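The decision to put a small fanless computer on every enquiry desk at Hutcombe Library Service was taken in March, and the first machines were switched on before the summer. The service's systems manager agreed to answer questions on how the equipment was chosen, what it replaced and how staff have received it. The conversation has been shortened for publication.

The machine selected is the Barroso, a compact desktop computer made by Colurex and supplied with the Wullmont operating system, a Linux distribution intended for offices and public buildings. Hutcombe has taken 95 of them. They replace tower computers which, in the manager's words, "had been repaired until there was very little left of the originals".

Asked why a public library service should wish to move to Linux at all, the manager began with the question of age.

"Our former computers could not run the next version of the system they were supplied with. We therefore had to buy new hardware whichever path we followed. Once that was accepted, we were free to look at everything on the market, and the Barroso was on the list from the start. It draws little power and it can be fixed to the back of a screen. Several of our branches have counters that were built long before anybody thought of putting a computer on them, and space is always short."

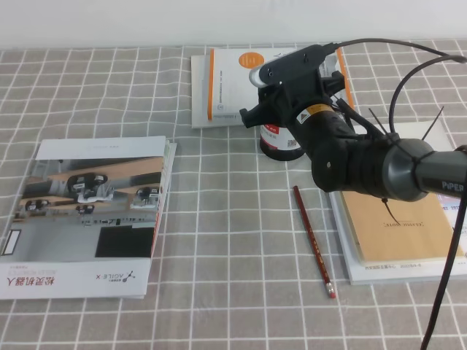

*Booklets, books and a red pencil on a grid-patterned tablecloth.*

Noise was a further consideration. The manager described the old equipment as "tolerable in an office and most unwelcome in a reading room", and said that complaints about fans had been received at two branches every year. The new machine has no fan. Its case acts as the heat sink, and the service was advised to leave a clear gap on either side of it.

"That advice was not followed everywhere at first," the manager said. "One branch placed a row of box files against the case, and the computer slowed down to protect itself, as it was designed to do. We moved the files. I have asked Colurex to print the warning on the machine as well as in the guide, where it presently appears on the last page."

The standard model has 16 gigabytes of memory and a solid-state drive. The manager considers this generous for catalogue work, but wished to avoid opening the cases later. Each unit has four USB ports, two of which are taken up at once by the barcode reader and the receipt printer.

It was the receipt printer that caused the longest delay. The model in use at Hutcombe had no driver for Wullmont, and an early attempt to use a general driver produced slips with the due date missing.

"We lost several weeks to that," the manager said. "The supplier of the printer was courteous but could offer nothing. In the end the Wullmont developers asked us to lend them a printer, which we did, and a working driver was included in their next release. I should like to record our thanks. I should also say that any other service considering this should test its printers before it tests anything else — we tested the word processor first, and it had never been in doubt."
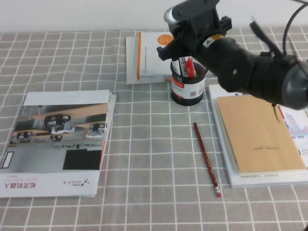 **HUTCOMBE, 9/12/20**

Training has been carried out branch by branch. Every member of the desk staff attended a half-day session, and a printed guide was placed at each counter. Questions to the help desk were recorded throughout the changeover. There were 402 in total, and the manager was willing to discuss them in some detail.

"The greater part concerned passwords, and would have arisen with any system. After that came questions about where files had been saved. Wullmont uses a folder layout which is perfectly sensible, but it is unfamiliar to those who have used something else for their whole working lives. A smaller group of staff asked for their old desktop background to be returned to them. We did that without delay."

The manager was asked whether there had been opposition.

"There was concern, and some of it was justified. Our accounts section depends on a spreadsheet containing a large number of macros, and these do not work properly in the office software supplied with Wullmont. We have kept two machines on the former system for that purpose. I do not regard that as a failure. I was never instructed to reach 100 per cent, and I would have advised against it."

On the matter of security, the manager was more cautious than the publicity issued by Colurex. Updates are applied overnight from a server held at the central library, after a week of testing on a single desk. Staff accounts do not have permission to install software.

"I am sometimes told that Linux needs no looking after. I do not accept this. The updates still have to be read, tested and applied, and the work takes up a part of every week. What has changed is that we choose the hour at which it is done, and the desks are ready when the doors open."

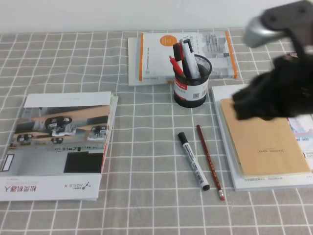 *Books and papers with a pen holder, a whiteboard marker and a pencil.*

The public computers have not yet been included. These are used for job applications, homework and printing, and are governed by a separate contract which has still to run its course. A trial is planned at one branch, using the same Barroso model with a restricted guest account that clears itself after every session.

"Members of the public will bring us files of every kind, on every kind of memory stick," the manager said. "We must be certain that those files will open and that they will print. Until the trial is complete I would prefer to make no promise as to dates."

The old tower computers have had their drives removed and destroyed. The remaining parts were passed to a recycling firm under the existing waste agreement, with the exception of the keyboards, many of which are still in use at the counters.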